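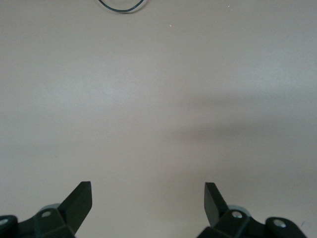
What happens to the people at a packing site when part of the work is given to a pair of robot arms?

Their jobs mostly remain, but the content of those jobs changes. At the site studied in this report, staff spend less time handling small parts and more time preparing the table, watching the arms, recording faults and deciding when a person should take over.

Search this site Enter keyword Go

Two Arms at the Packing Table: Automation and Daily Work at Novavent, Cullorholm

20th April
By Project Group 4, Work and Organisation module, Zirndale College

1. Background

This report was prepared as the second-year group project in Work and Organisation. The set theme was change in the workplace. Our group chose Novavent, which supplies fittings and small replacement parts for ventilation systems, and which packs its orders at Cullorholm. The site employs 77 people across goods-in, packing, dispatch and the office.

In February the company set up a two-armed robot cell in a bay next to the kitting line. The cell is known on site as the Salminen table, after the name of the internal project under which it was bought. Its eventual purpose is to place small components into the divided inserts that go inside customer boxes. At the time of our visits it was in a training and trial stage. Ordinary orders were still being kitted by hand.

We wished to answer three things. The first was which tasks had been added to or taken from the working day of the kitting staff. The second was how those staff had been prepared. The third was whether the way the company measured the trial matched what the staff themselves thought important.

2. Method

The group made four visits to the site. On each visit we watched the work at the table and at the manual benches, using the same observation sheet for both. We held short interviews with kitting staff, team leaders and members of the maintenance section. All interviews were voluntary and no names were kept. Answers were written down by hand and read back to the speaker before the speaker left the room.

Novavent also gave us a summary of the trial log. It lists each attempt made at the table, whether a person intervened, and a short reason chosen from a fixed list. We were not given the complete log, and we were asked not to publish the cost of the equipment.

3. The work at the table

The Salminen table is a flat work surface with the two arms mounted along its far edge. Trial pieces are used in place of real components. A typical exercise uses a small cube and a square container with an opening in the top. The operator sets out the pieces, starts the exercise from a screen and stands at the marked position for as long as the arms are in motion.

Between exercises the operator has a written routine to follow. The surface is checked for stray objects, the fingers of both grippers are inspected, and the cables are looked over for anything that might catch. The pieces are then set out again in a new position. Staff told us that this last step had been the hardest to learn. A person who has kitted boxes for years puts things in the same place by habit, and the trial requires the opposite.

The log summary records 1,974 attempts up to our final visit. A person intervened in 351 of them, which is fewer than one in five. The reasons given most often were, in order, a piece out of reach, a poor grip, and a stop requested by the operator. The third reason interested us most. It covers every case in which an operator halted the arms on his or her own judgement, and the fixed list does not allow anything more to be said about why. 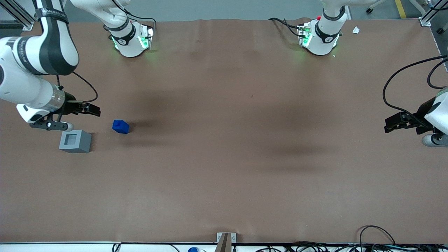

One operator remarked that the stop button was the only part of the job in which experience still counted, and that the log ought to have a space for the operator's own words. The same person said that most of these stops were made before anything had gone wrong, on the strength of how an arm was approaching a piece, and that a tick in a box made them look like nervousness.

We raised this point with the team leaders. They agreed that the list was too short. It had been drawn up before the table was in use, by people who had not yet run it, and it had been kept unchanged so that early and late results could be compared. A free-text line has since been promised for the next version of the form.

4. What has changed for the staff

4.1 Physical work

Hand kitting is light but repetitive. Staff stand or perch at a bench, reach into bins and press parts into inserts for most of a shift. Several of those interviewed mentioned sore wrists and shoulders. Time at the Salminen table involves much less reaching, and those who spent part of the week there said that they noticed the difference by the end of it.

Against this, the table asks for long periods of standing still. The marked position is small and there was no seat in it during our visits. Two members of the group tried standing there for the length of a normal session and found it more tiring than expected. We have recommended a perching stool, subject to the views of the maintenance section on safe clearance.

4.2 Attention

Staff described a different kind of tiredness. At the benches it is possible to talk while working, and people do. At the table the operator is expected to keep watching the arms, and conversation is discouraged. Some operators liked the quiet. Others said that the session felt long and that they missed the company of the line.

Novavent had at first planned full shifts at the table. This was dropped after the opening fortnight in favour of shorter turns, with the rest of the shift spent at the benches. Every operator we spoke to preferred the shorter turns.

4.3 Skills and pay

Operators at the table have learned to restart the system, to report a fault in the form that maintenance needs, and to judge whether a fault can be cleared on the spot. These are new skills and the staff regard them as such. At the time of writing they carry no extra pay and do not appear on any certificate. The company's position is that grading will be reviewed when the trial ends - no date has been given for this.

We consider this to be the weakest part of the arrangement. Staff who had come forward early were positive about the equipment itself and noticeably less so about the delay. Some said that they would not train others until the matter was settled.

4.4 Security of employment

The company has told staff in writing that no post will be lost through the trial. The wording refers to the trial only. In interviews, this was noticed by almost everyone. Older staff tended to say that they had seen machines come and go. Those on fixed-term contracts were more anxious, and a few asked us whether we knew anything further, which we did not.

5. Preparation and training

Training for the table consisted of a morning's safety session, a demonstration and a period of supervised use. The safety session was well thought of. Staff could explain to us where to stand, how to stop the arms and whom to call.

The demonstration was less successful. It was given to a large group, and those at the back could not see the surface of the table. Operators said that they had learned far more in the supervised period, when mistakes could be made and discussed. The supervised period was, however, cut short for the second intake owing to a rush of orders.

There is a printed guide kept beside the screen. It is clear on starting up and shutting down. It says very little on setting out the pieces, although this takes up much of the operator's time and has a direct effect on the value of the trial. A handwritten sheet by one of the operators had been tucked into the back of the guide, and new operators told us that they used it more than the guide itself.

6. Measuring the trial

Novavent judges the trial chiefly by the number of attempts made and the share of them needing a person. Both figures are useful and both are easy to collect. They do not show the time spent in setting out, checking and clearing, all of which is done by staff and none of which is logged.

On our last two visits we noted this time on our own sheets. The amount varied a good deal between operators and between exercises, and our sample is too small for us to give a reliable average. We can say that it was never negligible. If the table goes on to handle real orders, some of this work will remain - inserts must still be brought, bins filled and dropped parts picked up. A staffing plan based only on the log would leave it out.

7. Recommendations

The group recommends that Novavent should:

- add a free-text line to the log for stops made by the operator
- record the time spent on setting out and clearing
- keep the present short turns at the table, and provide a stool if clearance allows
- give the demonstration to small groups, and restore the full supervised period
- bring the operator's handwritten sheet into the printed guide, with credit to its writer
- set a date for the review of grading and tell staff what it is

8. Limits of this report

Our visits were all made during the day shift, and the night shift may see matters differently. The interviews were short, and those who agreed to speak to us may have held stronger views than those who did not. We saw the table only with trial pieces, so nothing in this report should be read as a finding on its performance with customer orders.

A copy of the observation sheet can be obtained from the module office at Zirndale College. The interview notes will be destroyed once the project has been marked.

This website uses cookies to remember your settings and to help us improve our pages. Accept all Manage choices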